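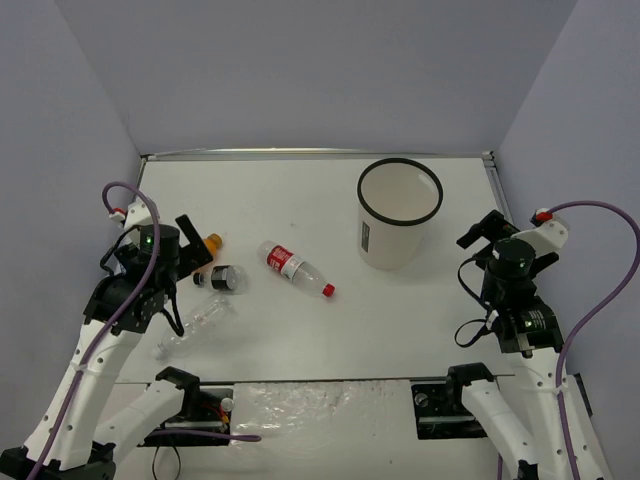
Log the reason, or don't log at all

Naomi Rugemalira
October 4, 2022

Most robot software I have worked on keeps a very good record of what the robot did and almost no record of why. Joint positions are written to disk hundreds of times a second. Camera images are saved. Motor currents are saved. Then an arm stops halfway to a bottle, someone opens the log, and the log says that the arm stopped halfway to a bottle.

I think this is the biggest waste of time in our field, and I think it is fixable with dull, ordinary work.

My own work is on two-arm tabletop sorting. The task is easy to say out loud: pick up the bottles and caps and put them in the bin. The software under it has the usual layers. A perception module looks at the table and produces a list of objects with poses. A planner picks an object, an arm and a path. A controller follows the path and closes the gripper. On our team the perception module is called Valier and the planner is called Olason, both named after people's streets, and both older than my time there.

A bottle with a red label is easy for Valier. It shows up against a white table from almost any side. A clear bottle with no label is another matter. The edges come and go with the light, the depth reading goes straight through it or bounces off it, and the pose jumps a little on every update. Put a gripper over part of it and the estimate may vanish for half a second.

What happens next depends on code that nobody on the outside can see. Olason gets a list with the clear bottle in it, starts a plan, gets a list without the bottle, and drops the plan. It gets the bottle back and starts again. To someone standing by the table the arm looks undecided. In the log there are three plans, two of them cancelled, and no word on who cancelled them or on what grounds.

In May we spent the better part of two weeks on a case like this. We had 800 recorded attempts and a success rate that had dropped after a routine merge. The first guess was perception, because with clear plastic the first guess is always perception. Two people retrained the detector. It got slightly better on the test set and the success rate on the table stayed where it was.

The cause was in the planner. Somebody had shortened the time an object could be missing from the list before Olason treated it as gone. The old value was 20 updates and the new one was 5. It was a reasonable change. It had been made for a different task, where objects really did get taken away, and the setting was shared. Every time an arm passed over a bottle, the bottle was declared gone and the plan was thrown out.

One line in the log would have told us: plan cancelled, target missing for 5 updates, limit 5. We had that number in memory at the moment the decision was made, and we threw it away.

I have heard three main objections to logging reasons, and I will take them in the order I usually hear them.

The first is cost. People say the log will get too big. Compared with what? We store video from every run. A decision happens a few times a second at most, and the record of it is a short line of text with a few numbers. We measured ours after we added it and it did not show up in the storage bill.

The second is that you can always replay the run and work out the reason afterward. Sometimes you can. We tried it in May. Replay needs the same code, the same settings and the same timing, and timing is the part you don't get back. Messages that arrived late on the real machine arrive on time in the replay, and the planner makes the right choice at your desk that it failed to make on the table. Replay is a fine tool for checking a fix. I would not count on it to find the fault.

The third objection is the serious one. A learned policy doesn't have reasons in the sense that a planner does. There is no line where it decides to give up on the bottle. A colleague at Vallejo, a company that does similar work with policies trained end to end, put this to me, and I don't have a full answer. But even there, the policy is wrapped in ordinary code. Something decides when to start it, when to stop it, when to clip its output because a joint is close to its limit, when to hand over from the left arm to the right. In the systems I have looked at, a lot of the odd behavior comes from the wrapper. Those decisions have reasons, they are written in plain if statements, and they can be logged today.

What we do now is simple. Every place in the code that can reject, cancel, clip or switch something has to record four things: what was decided, the value it looked at, the limit it compared against, and where the limit was set. The last one matters more than I expected. Half of our trouble came from settings that were right in the file where someone had put them and wrong for the task that picked them up.

We have 19 such places in Olason. Finding them took a few days of reading. Writing the records took an afternoon. We view them in Tuneck, our plotting tool, on the same time line as the camera images, so that when an arm hesitates over the table you can click on the moment and read the line.

It has not made the clear bottles any easier to see. Our success rate on them is still poor and I expect it to stay poor until we change the lighting or the sensor. The difference is that we now know how much of the failure belongs to Valier and how much to the rest of the stack, and people work on the part that is broken.

There is a habit in robotics of treating the detector as the place where the hard problems live and everything between it and the motors as glue. Glue gets written fast and reviewed late. I would ask anyone running a setup like ours to pick one failed attempt from last week and try to say, from the log alone, which line of code gave up first. If you can't, I would put that ahead of the next round of training.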